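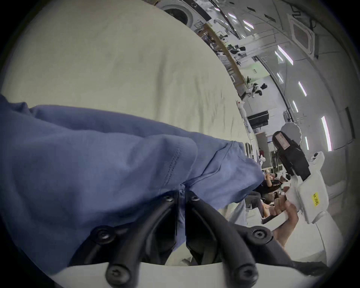

Budget season again. Last November I wrote down what I thought the next year of the cloth-handling work would cost, and I was off in most of the places where it mattered, so I'm going over it before I send the new version to Elie Daher.

The biggest line was the hand-held grippers. Satham quoted 1,000 each and I put in for 2. That part was right. What I left out was everything that wears: finger pads, screws, brackets, spare batteries. Pads especially. Fabric is hard on them, and a gripper with a bad pad is no use to anyone until the new one comes in. Satham ships pads in sets and the lead time is long. I have moved them to their own line this year and I would rather carry too many.

Second was the arm. Moffat and Firkine both came in over what we had, and Moffat wanted a service contract on top. I was ready to sign with Firkine, then held off. We can collect a lot with the hand tools before an arm becomes the thing slowing us down. The arm money stays on the sheet, pushed to the second half of the year.

Tables are the line I keep getting wrong. I had nothing down for work surfaces, on the theory that a table is a table. 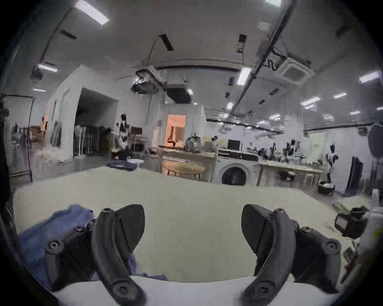 Surface matters more than I planned for, both the size and the color. A pale cream top with a blue cloth on it is an easy pairing to work with, and the fingers are black, so the three separate well. I'd like a second top in a dark color so we aren't training on one background. Feven can cut one to size and the quote was reasonable.

The last item is storage and compute. I asked for 2,000 and got it, and it will not last. Each session makes more data than the one before – mostly because people get faster at folding – and the drives fill up before anyone sorts them. I'm asking for double.

No travel this year. If Elie wants the arm sooner, the dark top can wait, but the pads can't.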